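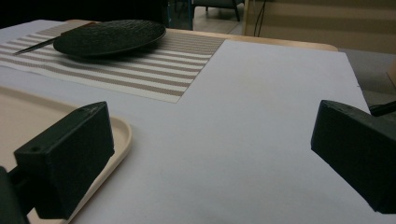 Lay Readers' Course
Session 5: Naomi comes home
Notes by Myfanwy Gronow

Reading before the session: Ruth chapter 1, all of it, preferably aloud.

The book is usually taught as Ruth's story. Tonight we stay with Naomi. She left Bethlehem with a husband and two sons during a famine, and she goes back after ten years with none of them. When the women of the town ask, "Is this Naomi?", she tells them to call her Mara, meaning bitter. She says she went out full and the Lord has brought her back empty.

Points to note

Naomi's complaint is addressed to the neighbours, but it is about God. The writer records it and doesn't correct her. Compare Job 3 and Psalm 88, where the speaker is also left to finish.

Ruth is standing there when Naomi says she is empty. The text gives no reply from Ruth. Some preachers make a good deal of this silence – be careful, as we aren't told what she felt.

The new name doesn't stick. The narrator goes on calling her Naomi to the end of the book.

Verse 22 mentions the barley harvest. Chapter 2 depends on it, so don't skip it when you read in church.

Using the passage

I once used this chapter at Cadwaladr Hall, in March, with a group of 36. I went far too quickly to Boaz and the happy ending. A woman called Oda, widowed the year before, told me afterwards that she had wanted to stop at verse 21 and had felt hurried past it. I have taught it more slowly ever since.

If you are preparing a short talk, keep to one chapter. Five minutes on Naomi at the gate is enough. Read the verses twice and leave a pause after the second reading.

For discussion

When have you been greeted warmly and found you couldn't answer in the same way?

What could the women of Bethlehem have said in reply?

Look at 4:14–17, where the same women speak again. What has changed, and what hasn't?

For next time

Read chapter 2 and write half a page on gleaning, using Leviticus 19:9–10. Hymn 291 will close the session. Please bring your own Bible, any translation.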